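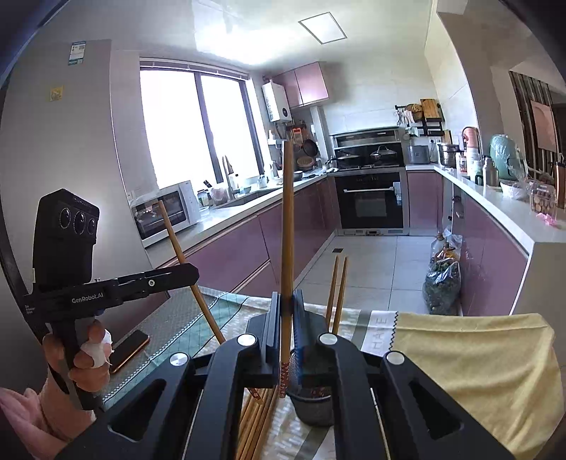
Chopsticks and mesh holder, kitchen table.

Polden Table Set – README
20 September 2022, by Elin Wynne
Reading time: 4 min

The set covers one household job: putting wooden chopsticks into a black mesh holder. Most sticks are light, and some have a red pattern at one end. File names start with the word polden and a clip number.
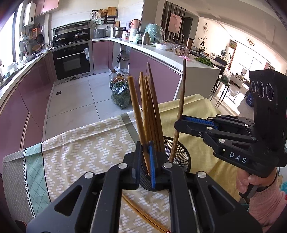 Clips run 30 seconds or less. Labels are pick, carry, insert and release – nothing finer. Hefin Rees checked 500 of them by hand and Eluned Price fixed the ones he flagged.
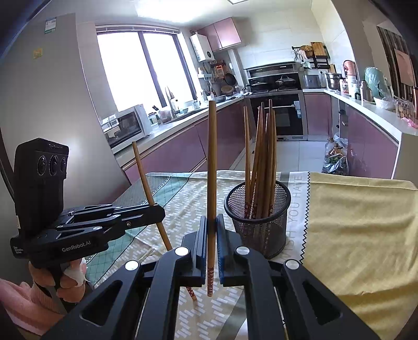 Last changed: November, E. Wynne

Known gaps: one kitchen, one table, and the tablecloth print shows in the background. Clips with a stick on the floor are tagged "drop". Send label errors to Nikola Kurek with the clip number.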